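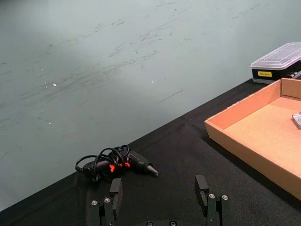 Carnets > Télé et nostalgie > Visites

Une matinée dans les studios de Trimier

Ma fille ne voulait pas venir. Il faut dire que « Les Nitley », pour elle, c'est le truc que maman regarde en repassant, avec des rires enregistrés et des pulls affreux. Moi j'avais son âge quand la série passait, je connaissais le générique par cœur (je le connais toujours, demandez à mes voisins) et quand j'ai vu que les studios de Trimier rouvraient leurs plateaux au public, j'ai pris deux billets avant même de lui en parler. On verrait bien !

On y est donc allées le 16 mai 2021, masquées, avec un créneau réservé et un petit groupe très sage. Le parking est à l'entrée de la zone industrielle, derrière un grossiste en carrelage, et il faut marcher un moment le long d'un grillage avant de trouver la bonne porte. Je m'étais imaginé quelque chose de plus glorieux. Le logo de Sinska, la société qui produisait tout là-bas à l'époque, est encore peint sur le mur du fond, très délavé.

Et qui vient nous ouvrir ? Jagadeesh Pinto. Oui, Jagadeesh Pinto, l'épicier d'en face, celui qui entrait sans frapper à chaque épisode et qui repartait toujours avec une assiette. J'ai mis plusieurs secondes à le reconnaître. Dans ma tête il avait trente-cinq ans, une moustache noire et un tablier trop court. Là, j'avais devant moi un monsieur aux cheveux tout blancs, lunettes autour du cou, gilet en laine, qui nous demandait si on avait trouvé facilement. Ça m'a fait un drôle d'effet. J'ai fait le calcul dans le couloir et puis j'ai arrêté de faire le calcul.

Ma fille m'a soufflé « c'est qui, le papi ? » – et bien sûr il a entendu. Il a ri, de ce rire-là, exactement le même, et j'ai eu les larmes aux yeux comme une andouille.

La visite dure 60 minutes, la nôtre a débordé. On commence par la cuisine des Nitley, qui est minuscule ! À l'écran on y tenait à 7 autour de la table et ça paraissait immense. Le frigo n'a jamais été branché, l'escalier mène à une plateforme où les comédiens attendaient leur tour assis sur des caisses, et la fenêtre donne sur un rideau peint. Jagadeesh Pinto raconte tout ça debout, sans notes, en se perdant un peu. Il nous a expliqué qu'il touchait si peu pour les premiers épisodes qu'il mangeait pour de bon ce qu'on lui mettait dans l'assiette. À la fin de la première saison il a demandé des lasagnes, et il les a eues.

Ensuite viennent les costumes. J'ai retrouvé le fameux pull à losanges, sous vitrine, et j'ai beaucoup trop parlé à une dame de Lyon qui avait tricoté le même. Les archives sont à l'étage : des boîtes de courrier d'admirateurs, rangées par année. Sur l'une des étiquettes, quelqu'un avait noté « janvier, 1482 lettres », au feutre. J'ai cherché la mienne des yeux, ce qui n'a aucun sens.

La partie que j'ai le moins aimée, c'est la salle consacrée à la reprise de la série par Waweru. On sent qu'il fallait la caser quelque part, les panneaux sont longs, le son du petit film était trop fort et on n'a pas pu poser de questions. La boutique est chère aussi. J'ai quand même pris un mug.

Avant de partir, je lui ai demandé si ça ne le lassait pas, toutes ces quinquagénaires qui lui récitent ses répliques. Il m'a répondu que sa petite-fille trouvait la série très lente et que nous, au moins, on riait aux bons endroits.

Dans la voiture, ma fille n'a rien dit jusqu'au péage. Puis elle a voulu savoir s'il y avait beaucoup de saisons. On a regardé le premier épisode le soir même, avec des pâtes. Elle trouve la mère insupportable. Moi, à neuf ans, je la trouvais vieille, et elle en a trente-quatre.

Pour ceux que ça tente : réservation en ligne obligatoire, prenez le créneau du matin et prévoyez une veste, on gèle sur les plateaux.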